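Why a Processor Needs a Heat Sink

A processor is the chip that does a computer's calculations. It runs on electricity, and part of that electricity turns into heat. A chip that gets too hot slows itself down or shuts off.

Metal carries heat away from the chip quickly. Many processors have a metal lid called a heat spreader. The chip sits in a socket, a holder that connects it to the circuit board.
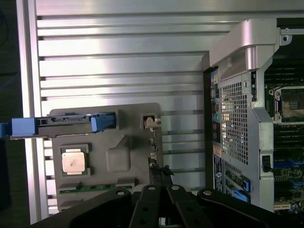
Why does a heat sink have fins?
Fins give the metal more surface – and more surface lets more heat pass into the air.

A fan can move the warm air out of the case. Some fans turn 1000 times a minute or faster. Dust on the fins slows the air, so computers need cleaning now and then. Ask an adult to unplug the computer before the side is opened.

Text: Tuấn Dương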